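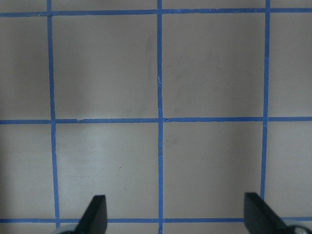
Blue painter's tape laid out in squares on a pale surface. Photo: Pemix

Pemix opens its tape-and-table packing room to the neighborhood this February

January 2019

Hi, I'm Nesma Salem, and I run Pemix, the packing and sorting shop on Dvorak Street. I'm writing this announcement myself, which my friends say explains the length, but I have news and I've been waiting months to share it. Starting in February, our back room will be open to anybody who wants to come in, spread their stuff out on a big taped table and get it sorted, boxed and labeled. We're calling it the Grid Room. Yes, the name comes from the tape!

If you've ever packed up a kitchen drawer you know how it goes. You dump everything out, you make a little pile of things to keep and a little pile of things to give away, and an hour later the piles have drifted into each other and you're holding a garlic press with no idea what you decided about it. I did this through four apartment moves before I tried putting tape down on the table. One square for keep, one for give away, one for "ask my sister," one for screws and loose bits. The piles stayed put. I finished the drawer before lunch and went on to the next one (and the next one, I got a bit carried away).

That was at home. When I opened Pemix I taped up a table for our own packing, mainly so that the person filling an order could see what was still missing from it. Customers kept looking over the counter and asking if they could use it. I said no for a long time because we only had the one. Now we have 16 tables, and I can finally say yes.

What you get

A session in the Grid Room lasts two hours. You get a table that's taped and ready, a marker, blank labels and as many flattened boxes as you can reasonably fill. You bring whatever you want to sort. Craft supplies, tools, kids' building bricks, the contents of the hall closet, a shoebox of old keys, all fine. Please leave food, paint cans and anything alive at home.

We'll write on the tape for you or you can do it yourself. I like short words: KEEP, GIVE, FIX, TOSS. Rania Saab, our floor manager, prefers the names of rooms, so that each square turns into one box and each box goes straight to the right door on moving day. Her way is better if you're moving. Mine is better if you're just fed up with your closet. There's room for both, and we've had some pretty lively talks about it over coffee.

The price is $14 a session, boxes included. Bring a second person to share your table and there's no extra charge. I'd much sooner see two people at one table having a good time than one person sighing at it.

A word on tape

I get asked about this more than anything else, so let me get it down in writing. We use painter's tape for the lines. I like it because I can peel it up when a table needs a new layout, and I like it blue because I can spot the lines across the room even when a table's getting crowded. We did try a white tape early on and I spent the whole morning hunting for the edges.

Our lines are laid by hand. Somebody stands at one end, somebody stands at the other, and we pull and press. Some of them lean a little. Some of the edges are torn where we ran short and patched in another piece. I used to fuss over that with a yardstick, and then I watched people use the tables and saw that a pile of buttons doesn't care if its square is a bit wonky. So we lay it by eye now and it goes a whole lot faster.

If you want to try it in your own kitchen before you come see us, wipe the table down and let it dry first. Run your up-and-down lines, then cross them. Make the squares bigger than you think you need, especially for clothes. Test a short piece of tape in a corner if you're fond of the table, and don't leave it stuck down for weeks on end.

Help with the heavy stuff

Two local businesses are in on this with us, and I'm really happy about both. Jandiron is supplying the shelves along the back wall, where you can leave packed boxes for up to 5 days if your car's too full or your new place isn't ready. Darnatex will pick up clean clothing and linens from the GIVE squares, so you can walk out without that bag that otherwise rides around in your trunk until summer.

"We've always had people calling to ask if we'd take their sheets and towels, and then they never get as far as bagging them," said Ronaldo Damasceno, who handles collections at Darnatex. "If it's already in a pile on the table, I can just take it."

Getachew Belay, who used one of our tables in the fall when we were testing the idea, came in with his late father's fishing tackle. "I'd put it off for two years," he told me. "I had it spread out and boxed in one afternoon, and I kept more of it than I expected to." He's coming back in February with the garage, or as much of it as fits in his truck.

How to book

Tables can be booked at the counter or by phone. We'll hold a couple back each day for walk-ins, and Rania will squeeze you in if she possibly can. The entrance to the Grid Room is the side door at 3415 Dvorak Street, with a ramp and a spot out front for unloading. If you can't stand for two hours, tell us when you book and we'll set you up at one of the lower tables with a chair.

Groups are welcome too. We've already heard from a quilting circle that wants to swap fabric, with a square for each color, and I plan on hovering nearby the entire time.

Reporters and photographers are very welcome to stop in before we open, and you can bring a junk drawer along if you'd like to try a table for yourself. Murali Rodrigues looks after press visits for Pemix. Ask for him at the front counter and he'll walk you through to the back.

About Pemix

Pemix is a packing and sorting shop on Dvorak Street. We pack orders for small sellers, pack up households for people on the move, and sell boxes, labels and tape over the counter.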